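Review: two hand-held grippers for recording small-object demonstrations, after our first 300 takes
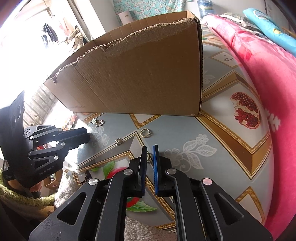 What we wanted it for

My colleague Jarrah McKinnon and I are preparing examples for a policy that should learn to sort small things from a table into a box. By small things I mean jewelry: rings, hoops, earrings, charms. We call this task set Hamlow. Our earlier set, Radley, was made with cups and folded cloths, and for it we used teleoperation of a real arm. It was slow. One good example needed several minutes, and after an hour the operator was tired and made strange movements, which the model then learned very faithfully.

So in January we moved to hand-held grippers with GenRobot.AI printed on the side. I write this review for people who are in the same situation as us: a small team, little space, and a task where the objects are much smaller than in the usual demos. I did not get anything from the maker for writing it.

Getting started

I needed one afternoon before I trusted my own recordings. The holding of the tool is natural after ten minutes, but the moving is not. A person with free fingers picks up a ring with a small roll of the fingertips. With two parallel fingers you cannot do this. You must come from above, put one finger on each side, close, and lift. My first 24 takes I deleted completely, because in them I was still trying to be a person.

My advice is to practice with something big first, for example a bottle cap, then a coin standing on its edge, and only then a ring. A coin lying flat on a hard table is almost not possible for us until today. On a tablecloth it is easier, the cloth gives a little and the finger can go under.

The fingers and the pads

The two fingers go parallel and this is the strongest point of the tool. When they close on a thin hoop, it does not turn away so often as with our older scissor type gripper. In my gripper I have a blue ridged pad on one side and a dark navy pad on the other, and I was curious if it would matter. For rings I prefer to push with the ridged side. For flat earrings I do not feel a difference.

What I like less is the width of the fingertips. If two objects lie close together, you touch both. At the beginning we threw away these takes. Later we kept them, if the wrong object was only moved and not picked, and the policy became better at messy tables. I can recommend to think about this before you write your rules for labeling, and not in the middle as we did.

The black linkages get scuffs quickly. It has no influence on the work, but if you borrow the tool from another group, look at it together before you take it.

Two hands

We record many takes with two grippers, one in each hand. The second hand can hold the wall of the box, or push an object free, or take a thing that the first hand gives over. The handover is the hardest skill in our set and I would not start with it. For a beginner the two tools hit each other all the time, because you feel your own hands but you do not feel how far the tool goes in front of them. Jozefína Kuruc, who made most of our two-handed takes, solved it by resting her elbows on the table. Her success rate went up and her movements became more calm, which you can see immediately when you play the trajectories.

Sleeves are a small problem. A thick sleeve comes easily near the moving parts, so roll it up.

The table matters more than I expected

In the first weeks we recorded everything on a gray mat under a fixed lamp. The policy learned it fast and then failed on every normal table. Now we use patterned cloths, with fruit and flowers and gold lines, and an ordinary cardboard box, also a torn one. A gold hoop on a cloth with gold lines is difficult to find even for my own eyes, and this is exactly the kind of example which was missing. We also leave other things in the background, like blankets, cups and bottles, and we change the place often.

Of course it makes the collecting slower. On the mat one take was finished in 5 seconds. On a busy cloth it is double, mostly because the person searches.

Numbers from our project

We have now 1,330 takes in Hamlow, and the first 300 are the ones on which I base most of this text. From the first 300 we kept roughly two thirds. The reasons for deleting were, in this order: object dropped outside of the box, gripper not fully open at the start, and the person talking to somebody and stopping in the middle. Only the first one has something to do with the tool.

What I do not like

Wrists get tired. After forty minutes I make a break, and I do not allow others to record longer than one hour without one.

You do not feel the object. With a very light earring you do not know if you have it until you lift. Jarrah says he hears it. I do not hear it.

Would I take it again

Yes, for picking, placing and sorting of things from the size of a ring upward. For necklaces and loose strings of beads I am not sure. They hang from the gripper in a different way each time and our success there is poor, but maybe it is our technique. Stollow, the next set, will be only about beads, and I will update this page when we have enough takes.

Updated 2023-04-06: added the part about elbows.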